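The apology came out at 6am, which tells you most of what you need to know about it. Proper apologies don't go up at 6am. Somebody had been awake all night with a lawyer.

If you missed it, lucky you. Ximena Lozano, founder and chief exec of Jernex, spent a good chunk of February arguing with her own customers online. Not rivals, not journalists. People who'd paid her money. One of them, a bakery owner who runs her ordering through Nonero (Jernex's scheduling thing, decent product, I've used it), asked why her bill had gone up by 57 per cent with no email. Fair question. Lozano called her "a tourist". Then "a hobbyist with a till". Then, when a few hundred people piled in, she posted 20 times in one evening, each one worse than the last.

So, the apology. 294 words. I read it twice. The word "sorry" is in there, near the bottom, attached to "if". The rest is about how hard she works.

And look, I don't doubt it. I've met founders who sleep under the desk and I've met founders who say they do. But I'm tired of this idea that being rude is some sort of by-product of being clever, like heat coming off an engine. Plenty of clever people are perfectly pleasant. You don't hear much about them as they are busy answering their email.

What bothers me more is the board. Two weeks of silence. Then a line about "passion". Passion! If a bloke on the support desk had called a customer a hobbyist with a till he'd have been out by lunch, and they'd have taken his pass off him at the door. Same company, same handbook presumably. I'd love to see the page where it says the rules stop at a certain pay grade.

The usual defence turned up on cue. She's authentic. She says what she thinks. Investors knew what they were getting. Maybe they did, but the bakery didn't, and neither did the people who work there, who now have to ring round clients and grovel on behalf of somebody who earns more in a morning than they do in a quarter. A friend of mine sells for Jernex up north. Her February was wrecked. Three renewals gone quiet, one of them with a company she'd been nursing for over a year.

Compare Perić, who had their own pricing mess last year. Bigger one if anything. The boss wrote a short note, said we got this wrong, here's your money back, and then definately went away and didn't post anything for a month. Dull. Worked fine. I can't even remember his name and I mean that as praise. 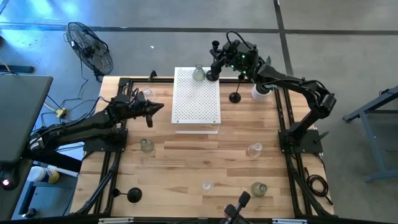 Also the price rise itself still stands, by the way. That got lost. Everyone was so busy with the tourist stuff that the actual question, why did my bill go up and why did you not tell me, never got an answer. It isn't in the apology. I went back and checked. Not one line about notice periods or refunds or what happens to people on the old plan.

Cynical view: that suits Jernex nicely. I don't quite believe it was planned, she isn't that calculating, but somebody in there must have noticed that a row about manners costs a lot less than a row about money.

What should happen now is pretty simple. Write to every customer on the old plan. Give them the old price till thier contract ends. Let somebody else have the password to the account. And ring the bakery, a real phone call, no "if".

What will happen, I suspect, is a podcast. Fundon have a slot going and they love a comeback story, all soft voices and "what did you learn". I'll probably listen to it, on the train, annoyed. And I'm moving my own bookings off Nonero at the end of the month, once I've worked out how to export the wretched things.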